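About Rulell Fruit and Veg

We are a small greengrocer and box scheme on Lyons Street in Ultoton, selling fruit and vegetables to households, offices and two primary schools.

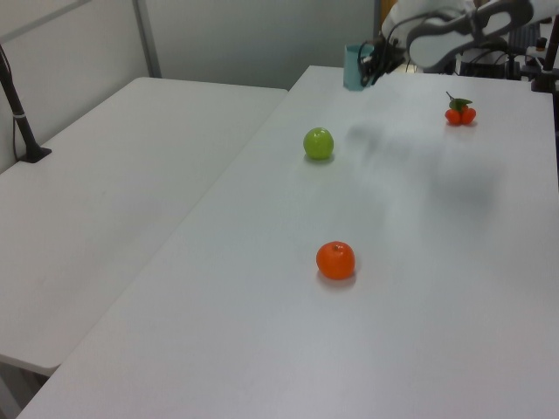
Dolores Nguyen-Tran wrote to us last month to say that the tomatoes taste of something again, and could she please have more of them and fewer turnips. Her box has been changed.

Most of what we sell is ordinary: apples, carrots, potatoes, onions, tomatoes large and small. Cherry tomatoes are sold on the stem when we can get them that way. Green apples are stocked all year, from English orchards in autumn and winter and from further away after that.

The business began as a market stall and moved into the old Varna bakery, where we still use the bread racks for storing squash. We now pack 200 boxes a week. The round covers 21 villages as well as the town, and 152 of the boxes go out on a Saturday. The rest are collected from the shop.

Boxes come in small, medium and large. You can leave out any two items you don't like, and tell us again if you change your mind. Orders close at noon the day before delivery. Please put your empty box out for the driver, folded flat and under cover if it looks like rain.

Bruised fruit is sold cheaply from the crate by the door, mostly for jam and chutney. Ask at the till about larger amounts.

The shop is closed for the first week of January.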